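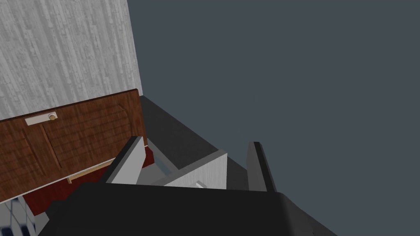
From: Honeylyn Policarpio
To: home-machines list
Subject: Re: Re: chores, are we there yet

Sorry for the slow answer, been flat out. Replying to Trygve in the middle of his message, then a few things of my own underneath.

Trygve Brekke wrote:

> Everyone I talk to at the Umbridge end seems to think a household
> machine is a year off. My mum asked me whether to hold off on getting
> a cleaner. I told her no. But I'd like to hear from people who
> run the things. Can any of them tidy a room they haven't met before?
> Not a demo bench. A room with a sofa and chairs left out and stuff
> on the table.
>
> Also is simulation telling us anything or is it just cheaper than
> breaking plates?

Short answer to the first one, no. Longer answer, sometimes, slowly, and with somebody watching.

We've been running the Lernine house set since November, all simulated, two arms, ordinary grippers. Rooms get shuffled so the machine can't just learn the one floor plan. The chore list is dull on purpose. Pick up a thing, put it where it goes, open a cupboard, shut it again. 31 chores on the list at the moment, and I would trust it with 3 of them if it were my own house. Wiping is not one of the 3, before anyone asks.

Biggest headache is still the wrist view. People look at the head camera and think the job is easy, because from up there you get the whole room and it looks like a room. Then you switch to the hand and half the time there's nothing in it you would call a clue.
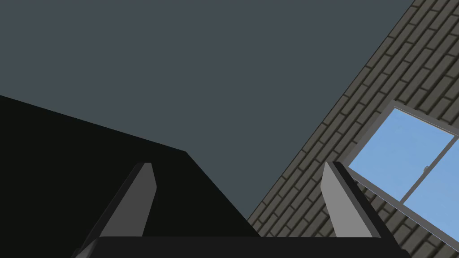
Left hand, nothing in the grip. Bricks, a bit of window and a lot of plain grey.

So the hand has to rely on what the head saw, and the head's view is partly blocked by the arms. Anyone who has tried to get a casserole out of a low cupboard knows the feeling. You go by touch. Our grippers in the sim don't have much touch to go by, they know if the fingers have stopped closing and that's about it.

Flat things on tables are a pain as well. A mug is easy, you come in from the side. A book lying flat has nowhere for a finger to go. You and I would slide it to the edge and let it hang over a bit, then grab it. The policy Sølve trained worked that out once, all by itself, and we were very pleased, and then it did the same thing with a bowl.

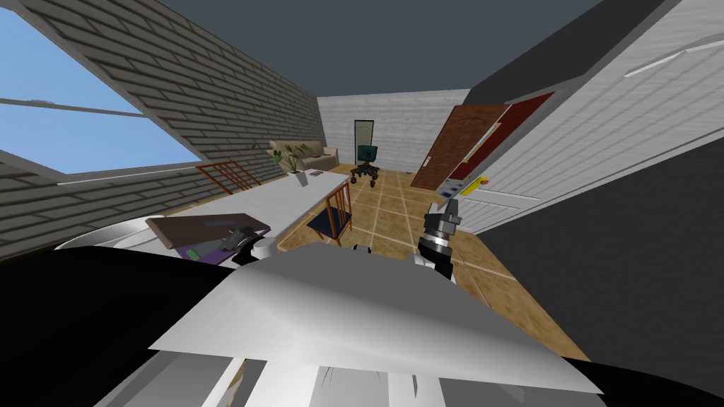
Clutter is the other half of it. A chair pulled up to a table is nothing to a person, you just shove it with your hip. For a machine that's a decision. Does it move the chair? Does it put it back after? Ingegerd Forsberg reckons we should score putting it back and I agree with her, but it makes the numbers look awful so expect an argument.

On your second question. Yes it's cheaper than breaking plates, and that counts for more than people let on. We can do 1,000 tries overnight and go home. What it tells you is mostly where the thing gets confused, reaching too early, giving up on a handle, letting go before it's over the shelf. Those carry across to real kitchens pretty well in my experince. What doesn't carry across is anything squashy. Tea towels, bread bags, a full bin liner. I wouldn't beleive any sim result on laundry, ours included.

Shop floor is a different story and I think your Umbridge people are mixing the two up. Odera has a line where one arm loads trays all day and it's fine, has been for ages. Same tray, same spot, same light. Nobody there moves the sofa.

Couple of other bits —

Ingegerd Aasen asked off list if the cupboard handles are all the same in the set. They aren't. Knobs, bars, flat plates, whatever came with the models. Small knobs are the worst by a long way.

If Ekitz people are reading, can you please send the new object list, the one on the share still has the old names and my scripts fall over on it.

Trygve, tell your mum to get the cleaner. I'd say the same thing in two years, maybe with less confidence.

Will post the per-chore scores when I've cleaned up the spreadsheet. Don't wait up.

Honeylyn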